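From: Carleen Cosgrove
To: Flellcombe Automation members list
Subject: Re: Open day at the Sutherland workshop

Dear members,

Thank you to those who have replied so far. Mr. Faulkner's question is answered beneath his message.

On 31 January 2024 Tane Faulkner wrote:
> Could the organizers confirm whether visitors will be able to
> handle the gripper pads during the demonstration? Two of my
> trainees are writing up surface wear and would like a close look.
> I would also ask whether the session is open to guests.

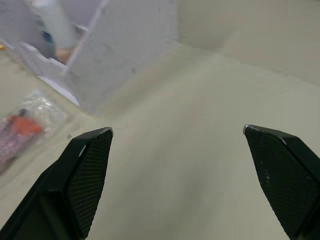
The demonstration of the Drandora arm will be given by Ataahua Costigan and will last 30 minutes, with time for questions afterward. Visitors will be admitted in groups of 8 and are asked to remain behind the marked line while the arm is powered. The pads may be handled once the arm has been switched off. Both fingers carry the diamond-mesh pattern, and the pale scuff marks on the right-hand pad should be of interest to the trainees. Clear plastic bags remain part of the handling program, and Ms. Costigan will speak on the difficulty of gripping them. Replacement pads are held in the workshop and may be compared with those on the arm.

Guests are welcome, provided that their names reach Kylie Doolan before the day. The list at present stands at 98, and places in the morning groups are limited. Members who attended the September visit to Banau need not complete the safety form again.

Parking is at the rear of the building. Please report to the front desk on arrival.

Yours sincerely,
Carleen Cosgrove
Visits Secretary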